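**Ticket 539: Replacement gripper and second arm, Plostside cell**
Opened by: Mylene Saludo, Equipment Planning
Assigned to: Nestor Macaraeg, Automation Support
Status: Pending budget approval
Date opened: September 11, 2018

**Issue**

The tapered gripper quoted by Masutance in June is no longer offered at the original price. The revised quotation adds a separate charge for the mounting adapter, and the total now exceeds the equipment line by $3,000. Purchasing has asked whether the order should be reduced or deferred.

**Work performed**

N. Macaraeg reviewed the simulated layout against the revised quotation. The black arm remains on its orange mounting box, with the gripper reaching into the tray on the wooden table. The white arm is modeled on a separate pedestal beyond the table. No change to either mounting is requested under this ticket. 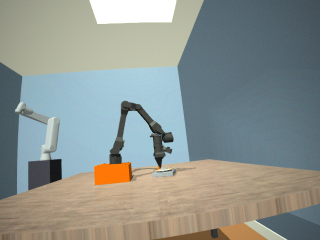

**Can the adapter be bought separately at a later date?**

The adapter may be ordered on its own, but the supplier requires 60 days for delivery and will not hold the present price past the expiration of the quotation.

**Comments**

*S. Gautier, Purchasing:* A competing quotation was requested from Abella. Their gripper is less expensive, but the price excludes cables and the controller license. Please confirm whether existing licenses can be transferred before the two offers are compared.

*N. Macaraeg:* The licenses are tied to the controller serial number and cannot be transferred. The Abella offer should be compared with a new license included.

*P. Quiambao, Finance:* The shortage may be covered from the Predine training allowance, subject to written agreement from Huguette Cordier. Funds set aside for spare parts are not to be used for this purpose.

**Next steps**

1. S. Gautier to obtain a complete quotation from Abella, including cables and license.
2. M. Saludo to submit the transfer request to H. Cordier.
3. Order for the second arm to remain on hold until both items are closed.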